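2022-08-22
Bead and cord bench, Wanach workshop

Mala stringing, second try

Okay, the Kurkside order is for 8 full malas, 108 beads each plus the guru bead, and I finally have a cord I like! The Torvik cotton frayed on me all through January, so I've gone over to the Mirico waxed nylon – it knots tighter and slides through the sandalwood without a fight.

First one took me 56 minutes with a knot between every bead. Way too slow, but I was saying the mantra under my breath the whole time and kept losing track of which count I was on (the knots or the syllables, take your pick). Had to go back over it twice and found I was one bead short past the third marker. Undid 19 knots. Grr.

Spacing: I'm putting markers after 27, 54 and 81. The customer asked for 7 and 21 at first, which is how some Tibetan strings do it, then changed to even quarters. Please check the order card before you start one, it's been corrected in pencil.

Drilling: the bodhi seeds still crack if I rush. Low speed, and back the bit out halfway. 488 good ones in the tin now, enough for four strings with a few over.
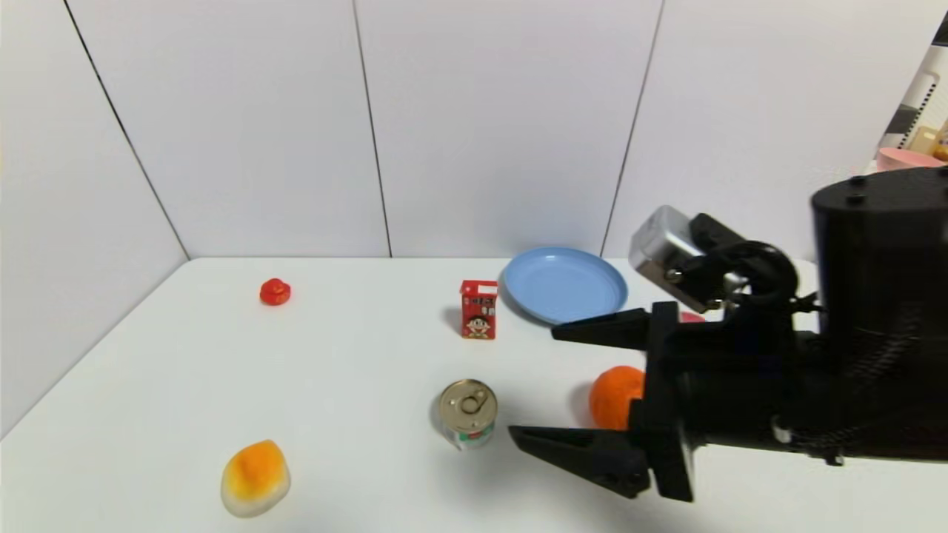
Still to do

Tassels – maroon, cut long and trimmed after steaming. Try the guru bead with a wider hole, both cord ends barely fit. And order more wax paper, we're down to the last sheet.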